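Pimora Washroom Tidying Notes

Version 2
Last updated: Sunday, April 25, 2021

Overview

Pimora is a set of written task notes and labels covering the tidying of small washrooms: the sink vanity, the things kept on and under it, the towel rail, the mirror and the waste bin. The notes were prepared in a shared building at Lerkton and in a second, smaller building at Gudow. They are meant for people who work on household task planning, object lists and step-by-step instructions for domestic work.

The current release contains 1,000 task notes across 32 room layouts. A layout is one room with its fixed furniture in one arrangement. When a shelf or rail was moved, the room was given a new layout number.

What is in the release

notes/ – one plain text file per task note
layouts/ – one file per layout, listing fixed items and their positions relative to the door
labels.csv – item names, categories and storage places
vocab.txt – the permitted verbs and place words
CHANGES – differences from the previous version
LICENSE – terms of use

File names begin with the layout number, followed by the note number. Leading zeros are kept. Notes removed during review leave a gap in the numbering, and the gap is not reused.

Structure of a task note

Each note has a header and a body. The header gives the layout, the starting condition and the target condition. The body is an ordered list of steps, one per line. A step has a verb, an item and a place, in that order. A typical body reads:

lift | soap dish | vanity top
wipe | vanity top | left of basin
place | soap dish | vanity top, left of basin
fold | hand towel | over rail
close | cabinet door | under basin

No step may contain two verbs. "Pick up and wipe" is written as two lines. Where the order of two steps does not matter, the second carries the tag "free" at the end of the line.

Starting conditions

Three starting conditions are used.

Light: a few items are out of place, surfaces need no cleaning.
Mixed: items are out of place and at least one surface has to be wiped.
Full: the vanity top has to be cleared completely before any other work.

The condition was set before the note was written and was not changed afterwards. Some notes marked "light" include a wiping step anyway. These were left as written and carry the tag "extra" so that they can be filtered out.

Item names

Item names follow everyday usage. A cup that holds toothbrushes is "cup", with the storage place given separately. Brand names are not used. Bottles are split by closure only: "pump bottle", "flip bottle" and "screw bottle". The earlier split by contents (soap, shampoo, lotion) was dropped in this version, as the writers could not apply it the same way each time.

Towels are "hand towel", "bath towel" or "cloth". Anything smaller than a hand towel is a cloth. Bath mats are listed under floor items and are not towels.

Place words

Left and right are always given as seen from the doorway, facing into the room. This applies to the vanity as well, even in layouts where a person using the basin would have the door at one side. The front of the vanity is the edge closest to the person using it. "Corner" means within a hand's width of where two edges meet. "Behind" is used for items between the basin and the wall, and "under" for anything inside the cabinet, whether or not the cabinet has a shelf.

Ceiling and wall surfaces are recorded in the layout files only when they are paneled or when beams reduce the headroom. No task note refers to them.
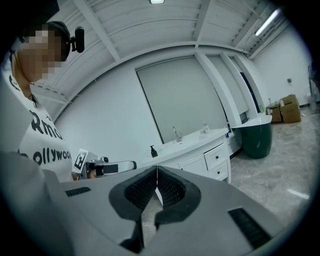

Heights are given in the layout files as low, middle or high. Low is anything below the vanity top. Middle runs from the vanity top to the lower edge of the mirror. High is everything above that. Measurements in inches were collected for the Lerkton rooms but are not included, as the Gudow rooms were never measured to the same standard.

Review

Every note was read against its layout file by a second writer. A random sample of 20 notes was then carried out step by step in the room. Errors found in this way were corrected, and the same error was searched for in the remaining notes. The most common one was a missing "close" step after an item had been put under the basin.

Known problems

– Layouts with a pedestal basin are few, and the label set has no good word for the ledge behind the tap.
– "Straighten" is used for both towels and bottles. Software that treats it as one action will need a rule for each.
– Wet cloths have no agreed storage place. They appear on the rail, on the basin edge and in the laundry bag.
– Waste bin notes assume a liner. The layout file does not say whether one is present.

Not covered

Descaling, drain cleaning, toilet cleaning and any work with bleach are outside the scope of these notes. Medicine cabinets were also left out. The notes do not say how much cleaning product to use and should not be taken as hygiene guidance.

Changes from version 1

Storage places moved from the notes into labels.csv. "Sink" was replaced by "basin" in all step lines, while "sink vanity" remains valid as a furniture name in the layout files. The Sharifi word list, used in version 1 for verbs, was cut down to the entries in vocab.txt. Old verbs are mapped to new ones at the end of CHANGES.

Corrections

Please give the full file name and line number when reporting an error. Corrections to place words should also state where the door is in the layout concerned. Accepted corrections go into the next version, and released files are not edited in place.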